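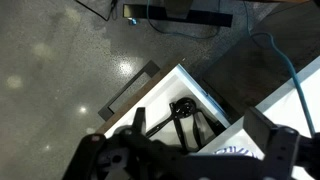

Ich arbeite seit langer Zeit in der Hauswirtschaft für Büros, und ich wollte wissen, was ein Roboter dort einmal tun kann und was dann meine Kolleginnen tun. Darum bin ich mit Raíssa Aguiar, die bei uns die Dienstpläne schreibt, zum Besuchstag von Plondine gefahren. Man führt dort Besucher durch die Räume, in denen die Roboter Küchenarbeit und Aufräumen lernen. Wir waren früh dran und standen zuerst bei den Schubladen. Eine war herausgezogen, der Greifer war darüber, und in der Schublade lag ein schwarzer Gegenstand, den ich für eine Sonnenbrille gehalten habe und Raíssa für ein Werkzeug. Mir fiel dazu der Boden auf, grauer polierter Beton mit kleinen Flecken, in dem sich die Lampen spiegeln, und die blaugrünen Kabel darauf. Wer putzt, sieht immer zuerst den Boden.

Krešimir Vukčević
22. März 2022

Die Führung machte Rosario Guerra. Er hat früher selbst in einer Hotelküche gearbeitet und spricht ohne große Wörter, wofür ich dankbar war, denn Deutsch ist meine dritte Sprache und Technik ist meine vierte. Wir waren ungefähr 40 Besucher, die meisten aus der Gebäudereinigung und aus Kantinen, dazu ein paar Studierende. Man hat uns in kleine Gruppen geteilt. In unserer Gruppe war auch Tihomir Vidmar, der eine Betriebskantine leitet und viele Fragen stellte, manchmal zwei auf einmal.

Was man bei Plondine unter Automatisierung versteht, war für mich anders als erwartet. Ich hatte an eine Fabrik gedacht, mit Zäunen und einem Band. Die Arbeit dort ist aber langsam und still. Ein Mensch führt den Arm, der Arm macht eine Bewegung, danach wird aufgeschrieben, ob es gut war. Dann alles zurück auf den Anfang, und noch einmal. Für jede Aufgabe gibt es ein Blatt. Die ganze Sammlung heißt im Haus Prallel (ich habe zweimal nachgefragt, ob ein Buchstabe fehlt, es fehlt keiner) und enthält zurzeit 144 Aufgaben. Schublade öffnen ist eine, Schublade schließen ist eine andere. Bei uns im Betrieb stehen beide zusammen nicht einmal im Arbeitsplan, man macht sie einfach.

Eine Aufgabe wird am Stück höchstens zwei Stunden gemacht, dann wechselt die Person. Das hat Levente Nyitrai eingeführt, der die Schichten verantwortet. Er erzählte uns, dass am Anfang jeder so lange am Platz blieb, bis die Aufgabe fertig war, und dass die Leute am Abend zwar nicht müde Beine hatten, aber müde Augen. Diese Unterscheidung habe ich mir aufgeschrieben. Meine Kolleginnen haben müde Beine, müde Hände und manchmal einen kaputten Rücken. Wenn ein Teil der Arbeit an einen Arm geht, bekommt der Mensch daneben eine andere Müdigkeit, und darüber steht in unseren Unterlagen zum Arbeitsschutz bisher kein Satz.

Danach gingen wir in den Teil mit der Küche, und dort bin ich am längsten geblieben.

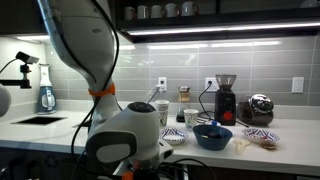

Am Kaffeeplatz bei Plondine: der Arm links, rechts auf der Arbeitsplatte die Mühle.

Eine Kaffeeküche kenne ich sehr gut. Ich weiß, wie lange ich für eine brauche, nämlich 10 Minuten, wenn die Spüle frei ist und niemand im Weg steht. Hier habe ich die Dinge gesehen, mit denen wir jeden Tag zu tun haben: Tassen oben im Regal, Pappbecher, Schüsseln, ein Filterkrug, eine Karaffe für Filterkaffee. Vor der einen Schüssel lag ein kleines Häufchen gemahlener Kaffee. Für mich ist das sofort Arbeit. Meine Hand wollte einen Lappen nehmen, und ich musste sie in die Tasche stecken.

Ich habe Rosario Guerra gefragt, ob der Roboter so ein Häufchen als Schmutz erkennt. Er antwortete ehrlich, dass dies davon abhängt, welche Aufgabe man ihm gegeben hat. Wenn die Aufgabe heißt, Kaffee in eine Schüssel zu füllen, dann ist das Pulver daneben kein Teil der Aufgabe. Eine Reinigungskraft würde auch beim Tassenholen schnell darüberwischen. Das ist eine kleine Sache, doch in einem Gebäude mit vielen Teeküchen besteht der Tag aus solchen kleinen Sachen. In keinem Leistungsverzeichnis, das ich gelesen habe, sind sie richtig beschrieben. Der Kunde merkt sie erst, wenn sie fehlen.

Tihomir Vidmar sah es mehr von der Seite der Planung. Er meinte, wenn der Arm irgendwann die Tassen zurückstellt, dann müssen die Tassen auch immer am gleichen Ort stehen, und dann muss er seinen Gästen beibringen, wo der Ort ist. Raíssa hat darüber gelacht, sie versucht das seit Jahren mit den Putzwagen. Nyitrai sagte dazu, dass die Sachen zum Üben absichtlich nicht jedes Mal gleich stehen, damit der Roboter auch mit Unordnung umgehen lernt. Wie viel Unordnung er heute verträgt, wollte er nicht in einer Zahl sagen. Ich fand das korrekt.

In der Pause gab es Suppe und Brot, beides sehr gut, und wir konnten mit den Personen sprechen, die dort täglich die Arme führen. Eine Frau kam aus der Wäscherei eines Krankenhauses. Sie verdient jetzt etwas mehr und hat keine Nachtschicht. Was ihr fehlt, ist das Ergebnis. In der Wäscherei stand am Ende der Schicht ein Wagen mit fertiger Wäsche. Jetzt faltet sie dasselbe Tuch, macht es wieder auf und faltet es wieder. Sie sagte auch, dass sie zum ersten Mal nach ihrer Meinung gefragt wird: wie man ein Tuch anfasst, welche Ecke zuerst, wann es gut genug ist. Früher hat sie das gewusst, und es hat keinen interessiert.

Dieses Gespräch hat mich mehr beschäftigt als die Technik. Ich habe in meinem Betrieb Mitarbeiterinnen, die sehr viel wissen und davon fast nichts aufgeschrieben haben, teils auch wegen der Sprache. Bei Plondine ist dieses Wissen auf einmal etwas wert. Ich weiß aber noch nicht, wem es danach gehört. Ich habe diese Frage in der Schlussrunde gestellt. Die Antwort war, dass es für die eigenen Beschäftigten eine Vereinbarung gibt und dass man über Partnerbetriebe noch spricht. Tihomir Vidmar hat genickt und etwas in sein Heft geschrieben, er hat mir nicht gezeigt, was.

Einige praktische Hinweise für Kolleginnen und Kollegen, die auch hingehen möchten. Feste Schuhe sind Pflicht, und man soll auf die Kabel am Boden achten. Wer Fragen zu Arbeitszeiten hat, spricht am besten direkt mit Herrn Nyitrai, er nimmt sich Zeit. Die Führung ist auf Deutsch oder Englisch möglich. Fotografieren war in unserer Gruppe erlaubt, aber bitte keine Mitarbeitenden ohne zu fragen. Parkplätze gibt es wenige, wir haben eine lange Runde gemacht und zuletzt vor einem Möbelhaus geparkt.

Auf der Rückfahrt haben Raíssa und ich überlegt, welche Tätigkeit wir zuerst abgeben würden, wenn wir dürften. Sie sagte: das Ausräumen der Spülmaschine, wegen des Bückens. Ich sagte: die Besprechungsräume am Freitag. Wir haben dann festgestellt, dass wir beide von Arbeiten sprechen, die wir selber nicht mehr machen, und dass wir zuerst die Frühschicht fragen müssen. Raíssa hängt einen Zettel im Umkleideraum auf, mit Platz zum Schreiben in allen Sprachen.

Zuletzt aktualisiert im Juni: Der Zettel ist voll, ein zweiter hängt daneben. Am häufigsten steht darauf das Tragen der Wasserkisten.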